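The Pilotlow is a tracking mount for small refractors, sold as a kit by Plida. I used it over one winter for planetary and lunar imaging, mostly with a 4-inch refractor and a monochrome camera. The notes cover setup, tracking, software and power.

## Assembly

The kit arrives as a base, two drive housings, a saddle and a bag of fasteners. Assembly took 40 minutes with the printed manual open. The manual is clear on the order of parts and vague on torque. I tightened the azimuth bolts by feel, found play in the axis on the first night, and had to redo them indoors. A torque figure would have prevented that.

The saddle accepts a standard narrow dovetail. The clamp screws are short, and hard to turn with gloves on.
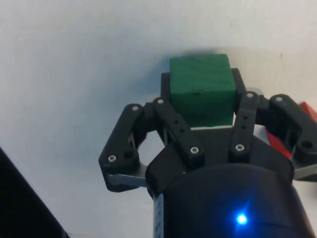

## Tracking

Polar alignment uses a small sight tube with an engraved reticle. The reticle is fine enough for planetary work. For longer exposures I aligned with the camera, and the adjustment knobs moved smoothly — with slight backlash in altitude.

Unguided, the mount kept Jupiter on a small sensor region for 30 minutes before I had to recenter. Periodic error showed as a slow drift east and west, with no sudden jumps. That matters for stacking, as software can follow a slow drift but will drop frames on a jump. Saturn was low and the seeing poor, so I draw nothing from those sessions.

Wind is the weak point. The housings are tall for their footprint, and a moderate gust moved the image by more than the width of Jupiter's disk. It settled in a few seconds. Hanging a weight from the tripod hub helped a little.
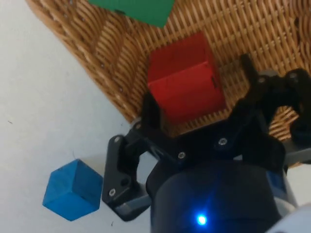 *Red cube between the gripper fingers, over the wicker basket.*

## Software

Control runs through Tierney, a free program that Plida supports but does not write. It connects over USB or a local wireless link. USB was stable in all sessions. The wireless link dropped twice, both times when I walked indoors with the laptop, and the mount kept tracking without it.

The object list is adequate for planets and bright moons. Comets and asteroids need orbital elements entered by hand or loaded from a text file. The importer rejects the file if it has a blank last line and gives no useful error. Plida should document this.

Slews are loud at full speed. Half speed is acceptable in a backyard after 11 p.m.

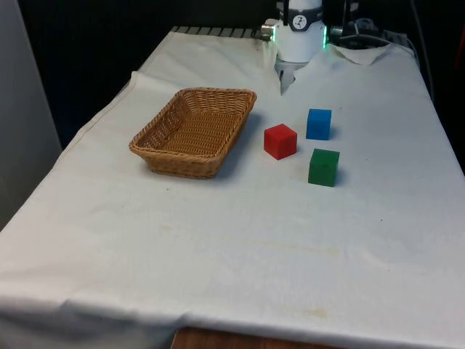 ## Power

The mount draws little current while tracking and much more while slewing. I ran it from a Ciltent battery pack, which lasted up to 44 hours of tracking across several nights, with the camera on a separate supply. The power plug is a plain push fit and came out once when the cable caught on a tripod leg. I now tie the cable to the saddle.

## Verdict

Recommended for planetary imaging with a short, light telescope in a sheltered spot. I would not buy it for long-exposure work without a guide camera, and owners of long tubes should look at something heavier. The altitude backlash has not changed since January. I have not yet opened the housing to adjust the worm gear.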